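Department of Visual Arts, Judmont
Art Since the Sixties: Handout for Session 10
The Everyday Object in Contemporary Sculpture
Course leader: Kirsten Juhl

This session considers artists who take ordinary household goods into the gallery with little or no alteration. Students should arrive having read the catalog essay by Vendula Šťastný for the Setthorpe exhibition, paying close attention to her remarks on the plinth.
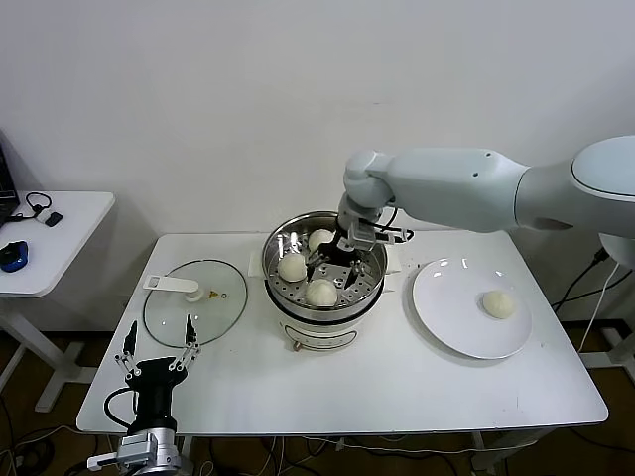
The term "found object" covers several distinct practices, and the essay does not always keep them apart. An object may be shown as it was bought, joined to another object, or kept in use while visitors are present. The last case raises the question of when the work is complete. An electric steamer on a plain white table, with three buns in its basket, is kitchen equipment in one room and may be sculpture in another. Šťastný holds that the room settles the matter. Soon-im So, writing in the same catalog, gives more weight to the title and the wall label.

Terms to know: assemblage, installation, multiple, readymade, site.
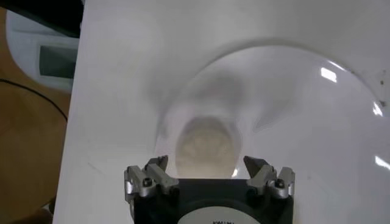

Gripper with two metal fingers, held open over a glossy white surface.

Case study: Igor Šimek, "Kuruc"

Šimek's installation was first shown at Morcombe and later rebuilt at Setthorpe. It consisted of kitchen furniture placed along a corridor some 90 feet long, with the lights lowered at set times. Reviewers at Morcombe wrote mainly about the sound. At Setthorpe the corridor was shorter, and two of the cabinets had to be stacked.
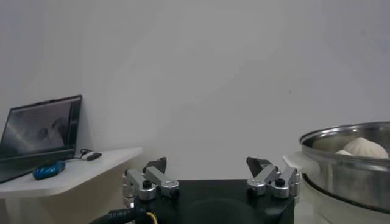 Consider whether the second version is the same work. Šimek signed both. His written instructions allow changes of length but say nothing of height – a gap that Shewit Adugna discusses in her interview with him. Her view is that the instructions form the work and each showing is a performance of it. Students may disagree, but should do so with reference to the text.
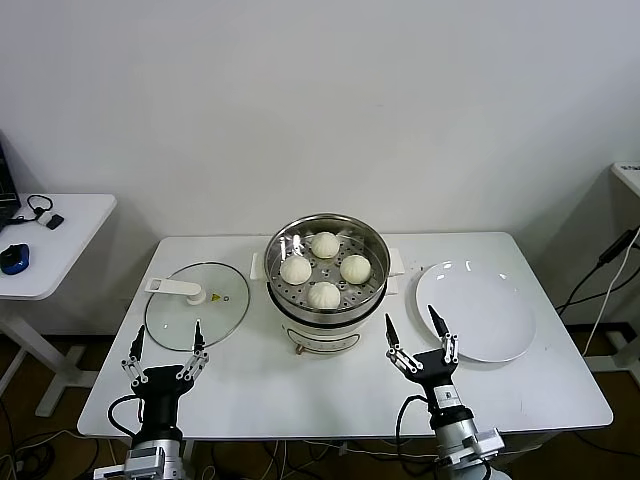
Written response: 3 pages, double spaced, on one work that exists in more than one version. Cite at least two sources from the reading list. Responses are due at the first meeting in May and should be handed in on paper.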